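Costura y Mercería: un vocabulario abierto en español

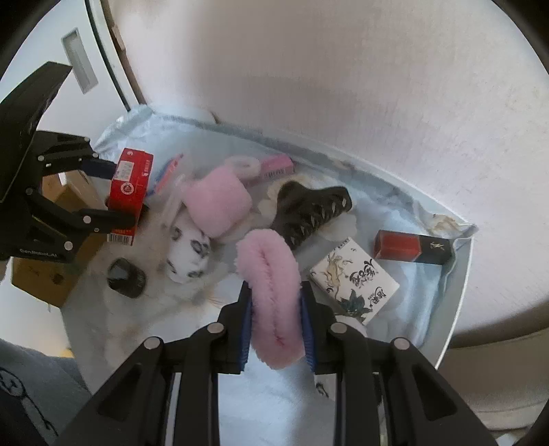 Aro de felpa rosa y caja roja sobre tela azul claro.

Versión del 3 de agosto de 2021

¡Bienvenidos! Este repositorio reúne el vocabulario de la costura doméstica y la mercería tal como se usa a los dos lados del Atlántico: nombres de telas, puntadas, cierres, herramientas y todos esos verbos estupendos (hilvanar, sobrehilar, fruncir, pespuntear) que los diccionarios generales despachan en media línea. Empezó como una hoja de cálculo compartida entre dos personas que no se ponían de acuerdo sobre qué era una "presilla", y hoy ya sirve para buscar, comparar y traducir patrones sin volverse loco.

Qué hay dentro

La colección tiene 4000 entradas repartidas en 13 archivos de texto separados por tabuladores, uno por categoría. De ellas, 528 llevan un ejemplo de uso tomado de patrones o cuadernos de taller cedidos por sus autoras. Cada archivo se abre sin problemas en cualquier hoja de cálculo (ojo con la codificación: es UTF-8, y si las eñes salen raras hay que indicarlo al importar).

Los campos

lema: la palabra en singular, en minúscula y sin artículo.
categoria: tela, puntada, cierre, herramienta, adorno, relleno, etc.
zona: dónde se ha documentado el uso. Puede haber varias, separadas por punto y coma.
variantes: otras formas de nombrar lo mismo. Aquí está lo más divertido.
definicion: una o dos frases, escritas por nosotros.
ejemplo: opcional.
portugues: equivalencia en portugués de Brasil, cuando la hay.
dudas: notas internas que hemos decidido dejar a la vista.

Una entrada completa se lee así:

lema: cremallera
categoria: cierre
zona: España; Argentina; México
variantes: cierre; zíper; cierre relámpago
definicion: Cierre formado por dos tiras dentadas que se unen o separan al mover un cursor.
ejemplo: Hilvana la cremallera antes de pasarla por la máquina.
portugues: zíper
dudas: (vacío)

De dónde sale el material

El núcleo viene del cuaderno de Jussara Assunção, que lleva media vida arreglando ropa y apuntando cómo le pide las cosas cada clienta. Las equivalencias en portugués son suyas de principio a fin. Trevor Fairclough montó la estructura de los archivos y los programas que buscan duplicados, y de paso aprendió a coser dobladillos. La mercería Evangelista nos dejó copiar las etiquetas de sus cajones, una mina de nombres antiguos: gros, galón, trencilla, entredós, pasacintas... ¡Qué maravilla de cajones!

No hemos copiado definiciones de ningún diccionario. Si alguna se parece demasiado a otra publicada, avisadnos y la reescribimos.

Felpa, peluche y otros líos

La categoría "telas" es la más discutida. La palabra felpa se usa en unos sitios para el tejido de pelo de los muñecos, en otros para el de las sudaderas, y en parte de España también para la diadema. Hemos optado por abrir una entrada para cada sentido y enlazarlas en el campo variantes. Lo mismo pasa con guata, que puede ser relleno en plancha o barriga, según a quién preguntes (la barriga se ha quedado fuera, con pena). Para el relleno suelto convivimos con vellón, napa, fibra y algodón sintético, y todavía quedan 42 entradas marcadas como pendientes en el campo dudas.

Cómo usarlo

Descarga la carpeta datos y abre el archivo que te interese. Si prefieres buscar en todos a la vez, el programa gromer.py (le pusimos Gromer por el gato del taller) acepta una palabra y devuelve todas las entradas donde aparece, también entre las variantes:

python gromer.py presilla

Con la opción --zona se limita la búsqueda a un país. Solo hace falta Python 3, sin instalar nada más.

Limitaciones

El Caribe y Centroamérica están muy poco representados, y de Filipinas no tenemos nada. El punto y el ganchillo aparecen de refilón, porque merecen un proyecto propio. Tampoco marcamos la antigüedad de cada palabra: "corchete" y "velcro" conviven sin distinción. La fonética queda para otra ocasión.

Colaborar

Cualquier aportación es bienvenida, aunque sea una sola palabra de tu abuela. Abre una incidencia con el lema, la zona y, si puedes, una frase donde se use. Las correcciones a la zona nos entusiasman especialmente. En septiembre queremos publicar el archivo de botones ampliado, así que si sabes cómo se llama en tu pueblo el botón forrado, escríbenos.

Licencia

Datos: CC BY 4.0. Programas: MIT. Para citar el proyecto basta con el título, los nombres de Assunção y Fairclough y la fecha de la versión.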